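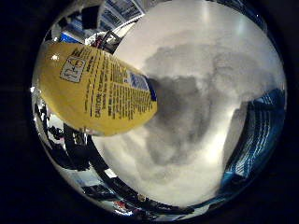 Yellow bottle, with CAUTION in the small print

How to Keep a Reading Notebook You'll Still Be Using Next Year

I've started more reading notebooks than I care to admit, and most of them have three beautiful pages at the front and then nothing but blank paper. The one I have now has lasted since a September a few years back, and people who see it on my shelf always ask how I set it up, so I thought I'd finally write the whole thing down (with a few detours, because that's how I am).

What you'll need

A notebook, a pen you like, and a packet of sticky flags. Mine is a plain Justo with 85 sheets and a soft cover, bought at the stationery counter in the back of Dal Bello, my favorite bookstore and a terrible place to go if you're trying to save money. Lined or unlined, it makes no difference. I'd stay away from the kind with printed boxes for star ratings and "favorite quote," though. I had one of those once and I felt like I was doing homework!

Step 1: Save the first two pages

Leave them blank for now. They'll become your index, and you fill in one line each time you start a new book: title, author, page number. Then number the rest of the pages by hand. I do mine in front of the TV, ten or twenty at a time, and I usually skip one by accident and have to squeeze in a 43a.

Step 2: Give each book one spread

Open to a fresh pair of pages and write the title at the top left, with the month underneath. The left side is for while you're reading and the right side is for after you've finished. Two pages sounds stingy if you've just fallen in love with a big fat family saga, but having an edge to run into makes me choose what I really want to remember. If you run out of room, tape in an extra sheet.

Step 3: Flag first, write later

I used to stop every time I came across a nice sentence, get up, find the notebook, copy it out, and come back having lost the thread completely. Now I just stick a flag in the margin and keep going. When I'm done for the night, usually by 9 p.m. if I'm being good, I go back through the flags and see which ones still do something for me. Often it's only one. The others come out and go back on the packet to be used again.

When I read Atska, a big sad novel about a lighthouse family, I had so many flags in it that the book wouldn't close properly, and only a handful ended up in the notebook. I don't miss the rest.

Step 4: Write down your wrong guesses

I think I enjoy this part more than anything else. On the left page, jot down what you think is going to happen, or who you think is lying, or why you can't stand the sister. Put the page number next to it. I was completely convinced for most of Cateren that the uncle had hidden the letters, and it's all there in my handwriting, underlined twice, for anyone who wants to laugh at me.

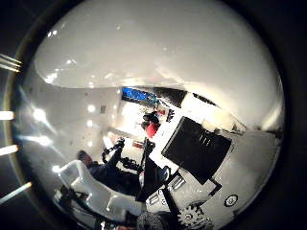 Step 5: Wait a day before the right-hand page

If I write the minute I close a book I tend to gush, or else I'm cross about the ending and can't see past it. After a night's sleep I have a better idea of what stuck. I try to answer the same small questions each time: what do I remember without looking, where did I get bored, and who would I lend it to? A few lines for each is plenty. I once wrote 2,000 words about a short story collection and I've never gone back to read them, poor things.

Step 6: Don't catch up

You will fall behind. I went 8 weeks last winter without writing a word, and I read some lovely books in that time too. Just put the titles in the index with a little dash where the page number would be, and start your next spread with whatever's on your nightstand tonight.

A note on library books

Please take your flags out before you return them, and don't leave them in for more than a few weeks, as the glue can pull at older paper. For very old or fragile copies I use thin strips of scrap paper tucked in near the spine. They do fall out if you read in the bath, so keep those copies for the armchair.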